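Dretine Opens Its Doors: A Talk with Gladys Carhuamaca

News » Visits and events
29 July 2026

When I arrived at the open day of Dretine, the hall was already full of families and students, and many of them were sitting on the carpet to see better. Gladys Carhuamaca was speaking with three visitors at the same time. She asked me to wait five minutes, and it became twenty.

Carhuamaca leads the clothing work at Dretine. Before, she was a teacher of mathematics in Cárdenas, and she still explains everything two times, the second time more slowly.

"People come and they want to see a robot that walks," she told me. "We show them arms that work with a T-shirt. Some of them are a little disappointed in the first minute. Then they stay half an hour."

I asked her why clothes are so difficult. She took the sleeve of her own jacket and pushed it together with her hand.

"A box is always the same box," she said. "A shirt has a new form every time you put it down. The arm must find the edge, and maybe the edge is under another piece. For my mother this is nothing. For us it is four years of work."

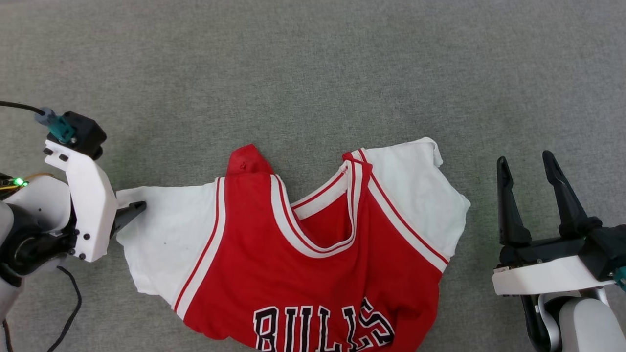 The team has recorded 2874 attempts with clothes since March. Carhuamaca does not hide that many of these were bad. "We keep the bad ones also. If you only keep the good ones, you learn very little about where the hand should go."

Her colleague Cristian Grajales, who came to Dretine from the company Trideo, joined us with a coffee. He prepares the demonstrations and answers most of the questions from children. "They ask if it can clean their room," he said. "I say, first the shirt, then we talk about the room."

According to Grajales, the most difficult material is a thin and slippery one, and sports clothes are often like this. He prefers thick cotton, but he lets the visitors propose what they want to see. "If I choose, they think it is a trick," he said.

I wanted to know also about the price of such a system. Here Carhuamaca was more careful. She said only that Dretine is talking with Tadanwood, a laundry service for hotels, about a first test with 2 stations. There is no contract yet, and she asked me to write this clearly.

"A hotel has 100 towels before breakfast," she said. "A towel is a good beginning, because it has no sleeves."

Grajales does not agree completely. For him towels are too easy, and he would like to begin with shirts. They discussed this in front of me for some time, in a friendly way, and then a boy came to ask when the next demonstration would start. Grajales finished his coffee and went with him.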